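4.2 Vorführung am Tag der offenen Tür

Bevor wir zu den Ergebnissen der Befragung kommen, möchten wir etwas ausführlicher schildern, unter welchen Umständen die Vorführung stattfand, weil vieles, was uns die Gäste später auf den Bögen mitgeteilt haben, ohne diesen Hintergrund kaum zu verstehen ist. Die Station Wutaston öffnet ihr Gelände jedes Jahr im September, und wir waren sehr dankbar, dass wir unser Fahrsystem Cimine dort zum ersten Mal einem Publikum zeigen durften, das mit mobiler Robotik im Alltag wenig zu tun hat -- Familien, Nachbarn, eine Gruppe von Auszubildenden der Firma Dervishi und etliche Neugierige, die eigentlich wegen des Gartens gekommen waren.

Als Strecke diente der befestigte Weg zwischen Wiese und Gehölz. Für die Wegfolge ist er dankbar und tückisch zugleich: Er verläuft gerade, trägt aber keine Markierungen, an denen sich das Verfahren festhalten könnte, und der Belag wechselt zum Gebäude hin in seiner Tönung (Abb. 3). Die Bordkamera blickt knapp über die Front des Roboters hinweg nach vorn, und genau dieses Bild lief während der Fahrten für alle sichtbar auf einem Monitor mit.
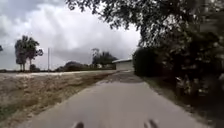 Abb. 3: Blick des Roboters den Weg entlang; am fernen Ende der dunkler gefleckte Bereich des Belags vor dem niedrigen Gebäude.

Insgesamt wurden an diesem Tag 14 Fahrten durchgeführt, jede höchstens 60 Meter lang und alle im Schritttempo. Didier Aubert ging mit dem Nothalt nebenher, während Baltazar Ochoa am Monitor erklärte, welche Bildbereiche das Modul Irside gerade als befahrbar einstufte. Wir hatten uns vorher ein kleines Vortragsskript zurechtgelegt, das wir nach der zweiten Runde gern beiseitelegten, denn die Fragen der Gäste waren weitaus besser als unsere Folien! Besonders oft wollte man wissen, woran der Roboter erkenne, wo der Weg aufhört und das Gras beginnt, und ob ihn ein Schatten täuschen könne.
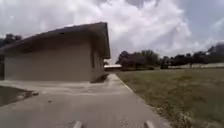 Gerade die zweite Frage hat uns noch lange beschäftigt. Irside bewertet Helligkeit und Textur gemeinsam, und ein scharf begrenzter Schlagschatten auf hellem Beton kann dabei durchaus wie eine Kante wirken. In vier der Fahrten verringerte der Roboter an einer solchen Stelle die Geschwindigkeit, ohne dass ein Hindernis vorlag. Für die Umstehenden sah das nach Vorsicht aus, und mehrere lobten es ausdrücklich -- wir selbst haben es im Protokoll selbstverständlich als Fehleinstufung vermerkt.

Die mitgeschriebenen Äußerungen, 304 an der Zahl, wurden im Anschluss von beiden Betreuern unabhängig voneinander den Kategorien aus Abschnitt 3.4 zugeordnet. Abweichende Zuordnungen haben wir gemeinsam besprochen, bis Einigkeit bestand; die endgültige Verteilung findet sich in Abschnitt 4.3.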